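1/ Spent most of May rewriting the grasp-state labeler we run on handheld gripper recordings. Writing it up as a thread, mainly for anyone who also uses Billach and has wondered why their "holding" labels flicker.

2/ What the labeler has to do: for every frame, say whether the gripper is open with nothing in it, open near an object, closing, or holding. Four states. The planner uses them to cut a long recording into pieces it can learn from.

3/ The old version used finger width and nothing else. Width shrinks and then stops shrinking before fully closed, so call it a grasp. That works for hard objects. It does badly on anything that squeezes, and it can't tell "open" from "open near an object" at all.

4/ So the new version looks at the wrist camera too. The space between the fingers gets its own crop, and a small network gives a score for "object in reach" on that crop. Width and score both go into a state machine.

5/ A tennis ball was the obvious test object. It's bright, it's round, and any segmenter will find it on a pale table. If the labeler can't handle this one there's no point moving on.

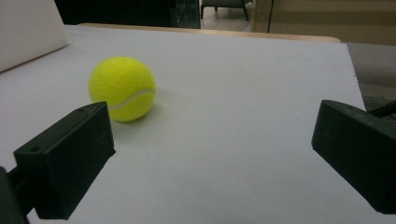 Open near an object. The ball is closer to the left finger than to the right.

6/ First problem was the crop. I had it centered between the two fingertips and fairly narrow. A ball over by one finger was half outside it, and the score dropped to the point where the state came out as plain "open."

7/ Widening the crop fixed that and broke something else. A wider crop takes in more of the fingers, and the network had learned that a lot of dark pixels near the edge meant an object was there. False positives all over the open segments.

8/ What I ended up with is a mask. Finger shape in the image depends only on the width reading and the camera mount, so I rendered it once per width step and stored the result. 31 steps, linear blend in between. Those pixels are zeroed before the crop goes to the network.

9/ If you copy this, grow the mask by a few pixels. Printed fingers don't match the CAD model exactly, and mount screws get a bit loose. I used 12 pixels at full resolution. It costs some object pixels right at contact, but by then the width signal is doing most of the work.

10/ Second problem was shadows. The fingers throw soft gray shadows on the table, and they move with the tool. They aren't in the mask because they depend on the light. With no object anywhere in reach, the score would still climb as the tool came down. 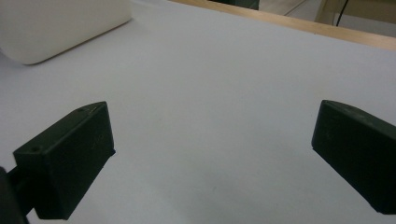 11/ The fix was negatives. I pulled 100 open-gripper clips with bare table between the fingers, at different heights and tilts, and added them to training with the label "nothing." No change to the network itself. The shadow false positives went down enough that the state machine could absorb what was left.

12/ I tried augmentation before that, painting fake gray blobs on the crops. It helped a little. Real clips helped a lot more and took less time to collect than the blob code took to write.

13/ Third problem was time. Width comes in on one clock and video on another. Billach stamps width when the reading arrives and video when the frame is decoded. Those are two different delays, and the second one changes when the disk is busy.

14/ For "open" and "holding" you don't notice. For "closing" you do, as it's only a few frames long. I was seeing grasps where the fingers had stopped according to the width log and were still moving in the video.

15/ I now estimate the offset per recording. Track the finger edges in the image, turn that into a rough width, slide it against the logged width, keep the best match. Needs at least one full open and close somewhere in the recording. If there isn't one the tool refuses to label it and says so.

16/ State machine details, for those who asked last time: entering "holding" needs 9 frames in a row of agreement. Leaving it needs fewer. I'd rather get the release early than late, given what the planner does with it.

17/ On the planner. We feed the segments into Alexiou, which wants a clean start pose and a clean end pose for each one. With the old labels it was throwing out a big share of segments for bad end poses. Most of those came from the flicker. One real grasp was being cut into several short ones.

18/ With the new labels almost all of the tennis ball segments go through. I don't have numbers for soft bags or thin flat things yet and I expect those to be worse. Thin things hardly show up in the crop from a low angle.

19/ Things I tried that went nowhere: optical flow in the crop (the whole view moves, so it mostly reports tool motion), a depth model on single frames (plain table, not much to go on), and thresholding motor current, which isn't there on a handheld tool. That last one was left over from our arm code and took me longer to spot than it should have.

20/ Tooling note. I did the label review in Nolline. Having the width curve, the score curve and the video on one scrubber made the clock problem obvious in minutes, after I had stared at separate plots for days. If your viewer can't overlay curves, fix that before you touch the model.

21/ The per-width mask renderer is the part most likely to be useful elsewhere. It takes a mesh, a camera calibration and a list of widths, and writes PNGs. No dependency on our stack. It's in the Goteck tools repo under masks.

22/ The labeler itself is still tied to our log format. I'm splitting out the reader now. The offset estimator moves with it and will get its own command.

23/ Known bug: if you swap fingers and forget to re-render the masks, nothing warns you. The score just gets worse. I'm adding a check that compares the mask edge to the image edge on the first open frames.

24/ Next up is two objects in reach at once. Right now the score is a single number, so the labeler can say something is there and has no idea which one. Will post when there's something to show.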